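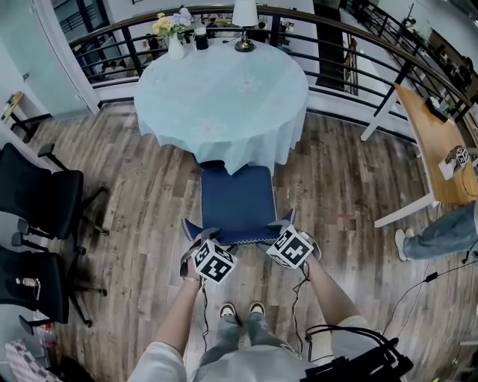

4 minute read

Eating Together, Eating Alone: A Report on Shared Meals in Relterley

When our class was told we could choose any subject for the spring project, so long as it touched on daily life in town, I went home and sat down to supper with my family and realized I had already found mine. I wanted to know how often people in Relterley still eat together at a table, and what they think they get out of it when they do. It seemed a small question in May, and it has grown on me a good deal since then.

How the survey was done

I wrote a one-page form and left 600 copies around town: at the library, at both laundromats, at the Ellance bakery (they were very kind and kept the pile tidy for me) and in the lobby of the Zoltport apartments. Exactly 200 came back, and I was delighted, having been warned to expect far fewer. The form asked how many evening meals in the past week had been eaten with at least one other person, where the meal was eaten, and whether a television or phone was on. At the bottom I left a blank space for anything people felt like adding, and that turned out to be the best part of the whole form, with some people writing right over the margins and onto the back.

What people told me

Of the 200 households, 100 said they had shared four or more evening meals that week. I had guessed it would be lower, going by the way people talk about families these days. Work hours mattered more than anything else I asked about. Households where somebody worked evenings or nights shared far fewer suppers, but several of them had moved the family meal to another part of the day, and one described a big breakfast of eggs and rice at six in the morning, eaten by everybody in pajamas except the person just home from work, who was the hungriest of the lot.

The place of the meal was harder to sort out. A good many people own a dining table and eat somewhere else. The table had become the spot for mail, homework, sewing or a jigsaw puzzle that was going to be finished any day now. I laughed when I read those, as ours was covered in seed packets all through spring. People who did clear the table every evening often mentioned a cloth, or a certain chair that belonged to a certain person, and one woman wrote a whole paragraph on the tablecloth her grandmother ironed on Saturdays and how the children were not allowed to lean on it until Sunday lunch was over.

I had not planned to ask about people who live alone, and I should have. My form really assumed a family, and a few people pointed this out (politely!). One man wrote that he eats by himself most nights and enjoys it very much, with the radio on and a proper napkin. Another person said she walks over to Nørgaard House for the soup supper every other week and would go daily if they held it daily. If I did the survey again I would write a separate set of questions for them.

Problems with the method

The forms were left in places I go to myself, so the far side of town is hardly in it. People who like sitting down to supper may also be the ones who like filling in a form about it. One question, "Do you enjoy eating together?", was badly worded, and nearly everybody ticked yes. I have left that one out of my results.

What I would do next

I would like to repeat the survey in winter, when it gets dark early and the ball fields are closed, and see whether the suppers go up. I would also like to ask who does the cooking and who clears up afterward, as several of the notes on the back had strong feelings on that subject. My thanks go to everyone who sent a form back, and especially to the household that pinned a recipe for plum dumplings to theirs. We have made them twice so far, and the second batch held together much better.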